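"If you can't write it on one page, people won't follow it"

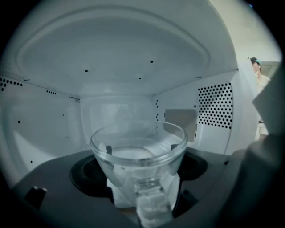

Inside the microwave: a clear glass vessel at the center of the oven floor.

The rulebook at Drisgate fits on a single sheet, taped at eye level next to the practice kitchen. It used to run to 39 pages. The woman who cut it down still sounds delighted about it.

"I read the whole thing on my first morning and by lunch I'd forgotten all of it," she says. "So we asked everyone on the floor which rules they had used that month, and we started from there!"

She leads good practice for the household tasks team, where people work with hand-held grippers to record chores that robots will later learn. Microwaves are her favorite subject. They look easy, she says, and then you have glass, a tight space and a door that swings, all within reach of each other.

"Glass gets its own paragraph. You check the rim and the base before you start. One chip and it goes in the bin, I don't care how good the morning is going. And the oven is unplugged at the wall. The display being dark doesn't count."

The unplugging rule came from Vetero, the partner site, where it had been in force long before the two teams began comparing notes in August. Drisgate gave them the door rule in return: it has to be open all the way before the gripper goes in, and a half-open door means you stop and start over.

What about speed? She laughs. There is no target on the sheet, and she fought to keep it that way. "We had 1,590 recordings under review and the rushed ones stood out right away — fingers bumping the walls, cups set down crooked. The slow ones were lovely. You could watch the person think."

She gets most excited about the marks people leave in the margins. Anyone may write on the sheet in pencil, and whatever is still there when the next version is due gets discussed. That is how the turntable line got in. Somebody had written "plate in or plate out?", and five more people had underlined it. Now each session states which it is before the first take.

"It's a tiny thing, but two people were doing it two different ways and both of them thought it was the rule. I love finding those."

The current draft, which the team calls Klinhom, has 33 lines. Four were added for drawers and two came out. She would like to try it next on dishwashers, where the racks slide and the knives point up, and she already has a pencil list going.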